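Two new arms on the bench at Odano

Posted 07/01/2023 by Lizelle Mofokeng

If you've walked past the back room at Odano lately and wondered why people keep standing in the doorway with their coffee, I can help with that — we have robots now! Two of them, on one table, and I've spent more of my lunch breaks watching them than I'd like my manager to know.

The plan goes back to February, when Keerthana Reddy from kitchen operations asked the staff which jobs they'd happily never do again. The dish return won by a mile. Everything that comes back from the test kitchen (plates, sieves, bowls, you name it) has to be sorted and set out for the next shift, and it's the same reach and turn over and over. Muthu Amin has done it for six years and told me his shoulder can predict the end of a shift better than the clock.

So the arms are learning it. They're on trial for 15 weeks, and Keerthana's team is starting them off with a handful of pieces before anything heavier or more breakable comes their way. Bendik Westerberg looks after the setup and was very patient with my questions, including the silly ones. A plate is harder than it sounds, he says. It's thin, it's slippery, and there isn't much rim to hold.

I caught them in the middle of a run with a plate and a sieve.

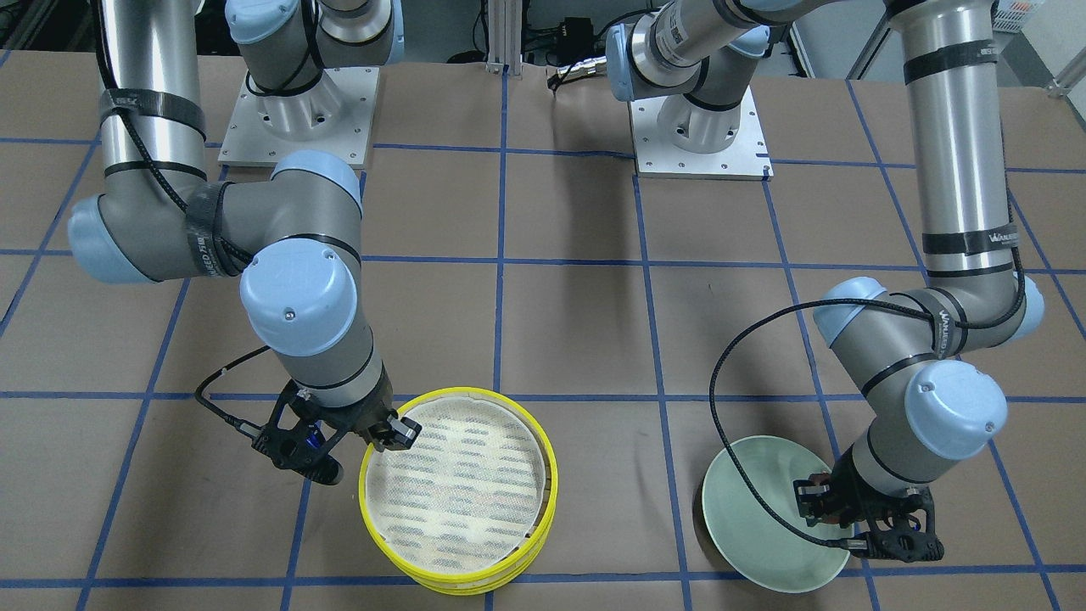
One arm tilts a pale green plate by its rim while the other's gripper touches the edge of a yellow sieve.

What I really wanted to know was what happens to the people. Five of them share the dish return at the moment, and Keerthana says all five keep their hours. Two will move to prep in the mornings, and Muthu is training to run the bench alongside Bendik, with a small raise that he says he has already spent in his head. The others stay on the return and take over whatever the arms can't manage, and for now that's a long list.

Not everyone is sold. Fermín Sosa likes the return for the company, and he's worried it'll get quiet back there once people are spread around the building. He has asked for the shift overlap to go up from 10 minutes to 15 so the crew still gets a chat in, and Keerthana is looking at the schedule. I think he has a point — half of what I know about this place I heard over a stack of plates.

If you'd like a look, ask Bendik first and stay behind the line on the floor. Comments about the trial go to Keerthana.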